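Sorting and Setting Out: Notes for Session 5
Filtisside Evening Course in Household and Hospitality Basics
Reading time: 3 minutes
Print this page | E-mail this page

Tutor: Annelies Gisler
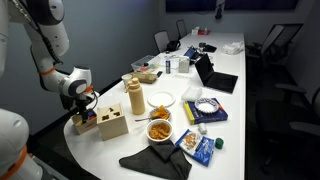
Last time we talked about cupboards, and I let us run over rather badly, so these notes pick up where we stopped, with the shared table. By a shared table I mean any long surface that has to do several jobs in one day: meeting at ten, lunch at half past twelve, somebody's child occupied at the far end by three. Most of you have one at work, and a few of you have confessed to one at home (Tavion, I am still thinking about your hallway!).

The first thing I'd like you to practise is grouping before moving. It's terribly tempting to pick up whatever is nearest and walk off with it, and then you come back and pick up the next thing, and by the end you've walked to the kitchen a dozen times. Stand still for a moment and look along the whole length. On a mixed table you'll usually find these families:

Open food: crisps, cereal, anything in a bowl
Packaged food and drink: snack bags, bottles, small boxes
Tableware: plates, bowls, spoons, napkins
Work things: laptops, tablets
Toys
Lids and caps

Lids and caps get a line to themselves, as Prys Gwilliam suggested when he took this session for me in May, and I've kept it that way ever since. A small green cap or a see-through plastic lid looks like rubbish when it's on its own, and then there you are with a tub that won't close. Put every loose lid in one spot and match them up before you bin any of them.

Open food goes first. A bowl of tortilla chips and a bowl of cornflakes are both light and both spill in the same silly way, so carry them one in each hand and leave the spoons in only if they sit well down. Cornflakes soften quite quickly in a warm room, and I'd sooner you tipped them into something with a lid than left them standing for the next group.

Plates next. Paper plates like to travel, particularly near an open window, and a plate resting on top of a flat box will slide off the moment you lift the box. Take the plate, then the box. Cloth napkins should be gathered by the corners and shaken over the sink; please don't shake them over the carpet, Silvan.

Work things we leave where they are unless the owner is in the room. Wipe round them with a cloth that's been well wrung out.

Toys last. With a shape sorter, have a feel inside for the pieces before it goes back on the shelf, and look under the table too.

For practice at home: clear one table in the order above and write down how long it took. Flurina Wieser's group managed the long table in 40 minutes the first time and were very cheerful about it. The Majimbun handout has the washing-up order on page 70, if you'd like to read ahead.

Print this page | E-mail this page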